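卓上アームが過負荷で止まったあと、勝手に復帰して動き出します(手に当たりました)

Umesh Agarwal

シェア 8 コメント 5

Dalloticoの卓上アームを自宅で動かしている者です。制御基板はChala、PC側のソフトはTruvuraで、どれも買ったときの組み合わせのままです。やらせている仕事は、机の上の果物を一つずつつかんで器に入れること。果物は作り物です。本物でやっていた時期もあるのですが、桃で懲りました。

11月に入ったころから、おかしな止まり方をするようになりました。順を追って書きます。

まず、アームが果物の上まで行って降ります。ここまでは普通です。ところが、触れたところで止まらず、そのまま下へ押し続けることがあります。モーターが「うー」と低くうなり、机がわずかにきしみ、Truvuraの画面に過負荷の警告が出て、トルクが切れます。腕はだらんとなります。ここまでなら、まあ、保護機能が保護したのだなと思って済ませます。

困っているのはその後です。だらんとなって少しすると、何も操作していないのに警告が消えて、トルクが戻ります。戻った瞬間、アームは次の目標位置、つまり器の上に向かって一気に動きます。途中の軌道を省略して、最短で、元気よく。ふだんの動きが郵便局の窓口だとしたら、このときだけ閉店間際の魚屋です。

先日、押されて転がったレモンを拾おうと手を伸ばしたところで、これが起きました。手の甲に当たりました。青あざ程度で、骨も皮も無事です。レモンはさらに遠くへ飛び、冷蔵庫の下から出てきました。家族には「果物に負けた」と説明されています。

起きやすいのはレモンです。同じ黄色でもバナナではほとんど起きません。りんごでもたまに起きます。苺では記憶にありません。 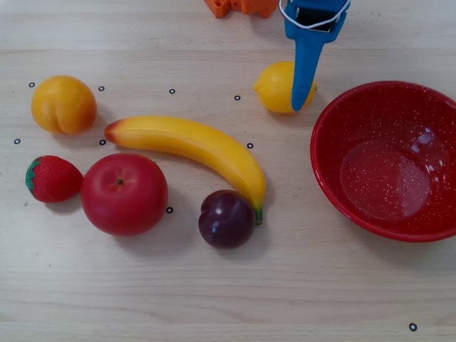 写真:Umesh Agarwal(投稿者提供)

机にある黒い小さな輪は位置合わせ用の目印で、自分で貼りました。貼ったのは夏で、その後に一度アームの土台を外して掃除し、付け直しています。位置合わせは、やり直したような、やり直していないような。正直なところ後者だと思います。

試したことは次の通りです。

Truvuraの再インストール。変化なし。
USBケーブルの交換。変化なし。ただし余ったケーブルがまた一本増えました。
下降速度を半分に。押し込みはするものの、うなるまでの時間が長くなり、余計に気味が悪い。
トルク上限の変更。初期値の800から下げてみたところ、今度は果物の上で腕が自重に負けてお辞儀をするので、800に戻しました。
レモンを変える。百円で別のレモンを買いました。同じです。レモンは無実でした。

緊急停止は、Truvuraの画面右上の赤いボタンを使っています。手に当たったときも押しに行きましたが、マウスを持つ手が、当たったほうの手でした。

知りたいのは次のことです。押し続けるのはなぜか。過負荷のあと勝手に戻るのは仕様なのか。仕様だとしたら、それを止める方法はあるのか。メーカーに問い合わせたところ「お使いの環境をご確認ください」という返事をもらい、環境は確認しました。六畳です。

ぬか床三代目

シェア 0 コメント 1

うちのも前に似た感じになりましたが、電源を抜いて一晩置いたら直りました。たぶん熱だと思います。

あと、関節にグリスを塗るといいらしいです。塗ったことはないです。

レモンはやめて、みかんにしてはどうでしょう。転がりにくい気がします。

コメント
Umesh Agarwal:ありがとうございます。一晩置きました。翌朝、一回目で押し込みました。みかんは検討します。

はんだ吸い取り線

シェア 5 コメント 3

最初に一つだけ。原因が分かるまで、アームが届く範囲に手を入れるのは、電源を物理的に抜いてからにしてください。画面のボタンを緊急停止と呼ぶのは、やめたほうがいいです。あれは「止まってくださいというお願いを、PCの都合がついたときに送る」ボタンです。PCが固まればお願いは届きませんし、USBが抜けても届きません。

同じ組み合わせ(Dallotico+Chala+Truvura)を、近所のStatenという貸し工房で面倒を見ています。置いてある台数だけ同じ目に遭ったので、長くなりますが書きます。

お話を読む限り、故障は一つではなく、三つが順番に起きています。別々に片付けないと、一つ直すたびに残りが元気になります。

一、押し続ける件

高さがずれているだけの可能性が高いです。このアームは「触れたら止まる」ようには作られていません。手先に力を測る仕組みはなく、教えられた高さまで律儀に降りていくだけです。机が実際より低いと思っていれば、机の中まで行こうとします。その途中にレモンがあれば、レモンごと行こうとします。

土台を外して付け直し、位置合わせをしていないのであれば、まず疑うのはそこです。目印の輪は水平方向を合わせる助けにはなっても、高さまでは面倒を見てくれません。ネジの締め方一つで土台はわずかに傾き、根元の小さな傾きは腕の先で立派な差になります。

レモンで起きやすいのは形のせいでしょう。写真では青い指がレモンの真ん中ではなく、右に寄ったあたりに乗っています。楕円のものを端寄りで押すと、うまく挟めないまま上から体重をかける格好になります。ただ、この写真では指が一本見えるだけなので、挟む向きがどうなっているかまでは判断できません。指をレモンの長い方向に沿って開いているなら、短い方向を挟むように手首を回してください。それだけで乗り上げはかなり減るはずです。

バナナで起きない理由は私にも説明できません。背が低いから、と言いたいところですが、実物の寸法を知らないので黙っておきます。

高さの合わせ直しは次の手順で。

電源を抜き、土台のネジを対角の順に締め直す。
果物と器を全部どける。
電源を入れ、Truvuraの「原点」から高さだけをやり直す。水平は後でいい。
紙を一枚敷き、指先をゆっくり降ろし、紙が引っかかりながら抜けるところを机面として登録する。
その机面から5ミリ上を下限に設定する。これより下には、どんな指示が来ても行かせない。

下限の欄は詳細設定の奥にあり、初期状態では空です。空欄は「制限なし」と解釈されます。この設計をした人とは一度ゆっくり話がしたい。

二、勝手に戻る件

仕様です。残念ながら。

Chalaの基板には「過負荷後の自動復帰」という項目があり、出荷時は有効になっています。説明書では便利機能の章に載っています。展示会で一日中動かしておくには便利なのだと思います。そこに手を伸ばす人がいなければの話ですが。

無効にする方法はこうです。Truvuraの接続をいったん切り、Chala付属の設定ツールで基板に直接つなぎ、保護の項目から自動復帰を「なし」にして、書き込んだあと電源を入れ直す。最後の入れ直しを忘れると、画面の表示は「なし」なのに、基板は昔の自分のままで動き続けます。私はこれで半日を失いました。

書き込んだら必ず確認してください。確認は手ではなく、丸めた雑巾でやります。届く範囲の外に立ち、雑巾の塊の上に腕を降ろさせて、わざと過負荷を出す。お茶でも飲みながら待って、腕が寝たままなら合格です。起き上がってきたら書けていません。

三、戻った瞬間に飛んでいく件

自動復帰を切れば目の前の危険は減りますが、こちらも直しておいたほうがいいです。手動で復帰させたときに同じことが起きるので。

トルクが切れている間も、Truvuraは腕がだらんとしていることを気にせず、予定通りに次の位置を送り続けています。楽団が帰ったあとも棒を振っている指揮者のようなものです。トルクが戻ると、基板の手元にあるのは最後に受け取った目標、あなたの場合は器の上だけ。今いる場所との差がいくらあろうと、そこへ行きます。途中を省略した、と書かれていた動きはこれです。

対処は二段構えにしています。

Truvura側では「異常時に動作列を破棄」を有効にする。これで警告が出た時点で残りの予定が捨てられます。
Chala側では指令途絶の監視を200ミリ秒に設定する。指令がそれだけ途切れたらその場で保持に入り、再開には手動の許可が要るようになります。

監視時間をもっと短くすると、PCがウイルス検査を始めるたびに止まるようになります。安全ではありますが、一日の大半が再開ボタンを押す仕事になります。

さらに、復帰の最初の一手は必ず「現在位置を読んで、それをそのまま目標に書く」にしてください。Truvuraの復帰手順は編集できて、先頭に一行足せます。これを入れると、トルクが戻ったときに腕がその場でぴくりとするだけで済みます。

四、頼まれていない件

写真の上のほうで、白い細いケーブルが青い本体のまわりに輪になっていますね。これが手首の回転でどこかに引っかからないか、電源を抜いた状態で手首を端から端まで手で回して見てください。Statenの一台は、ケーブルが突っ張るたびに通信が一瞬切れ、基板が古い位置を信じ込むという芸を持っていました。症状は今回とそっくりで、こちらは高さを直しても直りません。輪そのものは余裕としてあってよいのですが、輪の通り道に角があると、いつか必ずそこに掛かります。

五、停止ボタン

モーターの電源線の途中に、押すと切れて、回すまで戻らない種類の赤いボタンを入れてください。電流の定格はアームの電源に合わせて選ぶこと。ここを安い小型スイッチで済ませると、接点が溶けてくっつき、押しても止まらない赤いボタンが完成します。飾りとしては立派です。配線に自信がなければ、詳しい人に頼んでください。

置き場所は、腕の届かない、利き手でないほうの側。押すとトルクが抜けて腕は落ちます。落ちる先に指を置かない、割れ物を置かない。赤い器が割れる材質かどうかは写真では分かりませんが、練習中はどけておくほうが気が楽です。

トルク上限の話もしておくと、800のまま触らなくていいです。お辞儀をするまで下げるのは、暴れる犬の散歩を絶食で解決するようなものなので。手首と指だけ下げて、肩と肘は初期値。Truvuraの一括設定ではなく、関節ごとの画面から変えられます。

コメント
Umesh Agarwal:詳しくありがとうございます。下限、空欄でした。自動復帰、有効でした。手順通りに進めます。ケーブルは今夜見ます。
味噌煮込み旋盤:五番は全員に印刷して配りたい。画面のボタンを緊急停止と呼ぶ文化が憎い。
はんだ吸い取り線:訂正。手順の「紙を一枚」は普通のコピー用紙です。段ボールでやった人がいて、その厚みの分だけ空中をつかむアームになりました。

味噌煮込み旋盤

シェア 0 コメント 2

上の方の回答でほぼ足りていますが、一点だけ反対意見を。

三つが順番に起きている、という見立てには賛成です。ただ、二番目の「勝手に戻る」を自動復帰の設定だけで片付けるのは早いと思います。電源の電圧が落ちて基板が再起動している場合も、外から見た症状は同じになるからです。腕がだらんとなり、少しして戻り、警告は消えている。再起動なのだから、警告が消えるのは当然です。本人は何も覚えていません。

押し込んでうなっている間、モーターは電流を一番食います。電源が付属品のままで、しかも延長コードの先のタップに、プリンターや電気毛布と仲良く並んでいたりすると、この瞬間に電圧が沈みます。11月からというのが引っかかりました。その六畳、暖房はどこから取っていますか。

見分け方は簡単で、Chalaの基板の小さなランプを見てください。保護で止まっただけなら点いたままのはずです。一度消えてから点くなら再起動で、こちらだと自動復帰を「なし」にしても戻ってきます。雑巾の試験をするとき、ついでにランプを動画で撮っておくといいです。目で見ようとすると、腕のほうに気を取られて必ず見逃します。

再起動だった場合は、まず壁のコンセントから直接取る。それで直らなければ、電源を余裕のあるものに替える。電圧は必ず元と同じものを。高いほうが力が出そう、という理由で替えた知人のアームは、たしかに力を出し、煙も出しました。

それから、起動時に自動でトルクを入れる設定もあるので、そちらも切っておいてください。停電から復旧した夜中に、誰もいない部屋でアームが器に向かって挨拶することになります。うちではなりました。猫がしばらくその部屋に入りませんでした。

下降を遅くしたら余計に気味が悪かった、という話は、設定としては正しい方向です。原因を探している間は遅いままにしておいて、気味の悪さには耐えてください。速いと、気味が悪いと思う前に当たります。

コメント
Umesh Agarwal:暖房は電気ファンヒーターで、同じタップでした。ご指摘の通りすぎて少し腹が立ちます。
味噌煮込み旋盤:タップのほうも触ってみて、熱いようならアームより先に替えてください。

投稿者による追記

Umesh Agarwal

途中経過です。回答くださった皆さん、ありがとうございました。

高さをやり直したところ、机面の登録が実際より8ミリ低くなっていました。つまり私のアームは、夏の終わりからずっと机にめり込むつもりで働いていたわけです。下限は机面から5ミリ上に設定しました。手首の向きも変え、レモンは長い方向ではなく短い方向を挟むようにしました。ご推察の通り、逆でした。

自動復帰は「なし」に書き換えました。電源の入れ直しも忘れませんでした。そのうえで雑巾の試験をやり、ランプを動画に撮りました。

一回目、腕はだらんとなり、少しして起き上がりました。動画を見ると、ランプは一度消えていました。ファンヒーターは点いていました。

二回目、ファンヒーターを別の壁に移し、アームを壁のコンセントから直接取りました。腕はだらんとなり、そのままでした。お茶を一杯飲み終えても、そのままでした。

というわけで、自動復帰の設定と電源の両方が当たりだったようです。どちらか片方だけ直していたら、たぶん直ったと思って手を入れていました。

動作列の破棄と、200ミリ秒の監視も入れました。監視のほうは、昨夜PCが更新を始めたときに一度働き、アームが苺をつかんだまま固まっていました。腹は立ちましたが、これが正しい姿だそうです。復帰手順の先頭の一行も足しました。戻すと、ぴくり、で終わります。

ケーブルは、手首を端まで回すと本体の角に一か所こすれていました。切れてはいません。留め直して、通り道を変えました。これが悪さをしていたのかどうかは分かりません。

赤いボタンは部品待ちです。届くまでは、電源プラグを手元に引いてきて、抜いてから果物を拾っています。拾うたびに立ち上げ直しなので、器に全部入るまでに夕飯が済みます。トルクが戻るところはまだ離れて見ています。

タップは熱かったので捨てました。

コメント
ぬか床三代目:グリスは塗りましたか?
Umesh Agarwal:塗っていません。
はんだ吸い取り線:塗らないでください。樹脂の歯車だと、種類によっては割れます。
味噌煮込み旋盤:ボタンがついたら、月に一度は押して確かめること。押すときは器をどけて。
Umesh Agarwal:了解です。部品が来たら配線は知り合いの電気屋に見てもらい、結果をまた書きます。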